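Ticket: Attendance sync marks in-person students as remote after hybrid schedule change
Site: Osby Middle School, Rustad Unified School District
Product: Wimow Attendance, Jeltedby SIS connector
Priority: High
Status: Resolved
Reported by: Mohsin Jafri, district student data office

Initial report
After the September schedule import, 179 students at Osby who attend in person show as REMOTE in Wimow. Teachers take attendance normally in the classroom roster. The overnight sync then writes the remote code back to the Jeltedby SIS, and families receive the automated "did not log in" message. Other campuses in the district are not affected. The front office is correcting records by hand every morning.

Steps already tried by site:
Signed out and back in as office admin. No change.
Reran the schedule import from the same file. No change.
Changed one student manually to ONSITE. The value held until the next sync, then reverted.

Support, first response
Please send the connector log for the last overnight run and an export of the Osby section table. Do not rerun the import until we have both. Each rerun overwrites the previous import record and we need the original timestamps.

Also confirm whether Osby uses the district calendar or a site calendar. The setting is under Admin, Sites, Calendar Source.

Site reply
Log and export attached. Calendar Source is set to Site. It was set to District last year. The change was made when Osby moved from the two-cohort week to full days for grades 6 and 7. Grade 8 still has one remote cohort.
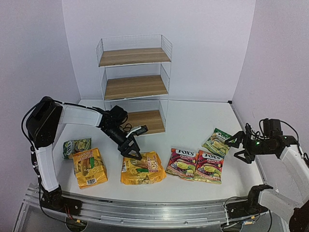 The affected students are all in grades 6 and 7. No grade 8 student has the wrong code. I checked the list against last spring's cohort assignments, and every student on it was in Cohort B.

Support, analysis
The log shows the connector finishing with status 200 on every batch, so the transfer is working. The data being sent is wrong before it leaves Wimow.

In the section export, the grade 6 and 7 sections have a blank cohort field, as expected for full days. The student records still carry COHORT=B from last year. When a section has no cohort, Wimow falls back to the student record and applies the matching rule from the site calendar. The Osby site calendar was copied from the old hybrid template, and its rule for Cohort B is REMOTE on all days.

Cohort A students have the same leftover value, but their rule is ONSITE, so their records look correct.

Fix
1. Pause the overnight sync for Osby only (Admin, Connectors, Jeltedby, Sites).
2. Filter students to grades 6 and 7 and clear the cohort field with Bulk Edit. Include Cohort A. Bulk Edit stops at 800 records per pass.
3. In the site calendar, limit both cohort rules to grade 8.
4. Run Recalculate Attendance from the first day of school.
5. Spot check 20 students before turning the sync back on.

Site reply
Steps 1 through 4 done. Recalculate stopped the first time with "calendar locked by another user." An office session was still open on the calendar page. Closed it and ran again without errors. Spot check is clean. Sync is back on.

Question on the state absence report: do the old remote codes stay in the history?

Support
The history tab keeps them for audit. The report reads the current value only. If you already exported a report this month, export it again and replace the earlier file.

Site reply
Overnight sync completed. All students on the original list show ONSITE in both systems, and no messages went out this morning. The report has been exported again. OK to close.

Closed by support. Linked to open product request: warn when a site calendar rule applies to students in sections with no cohort.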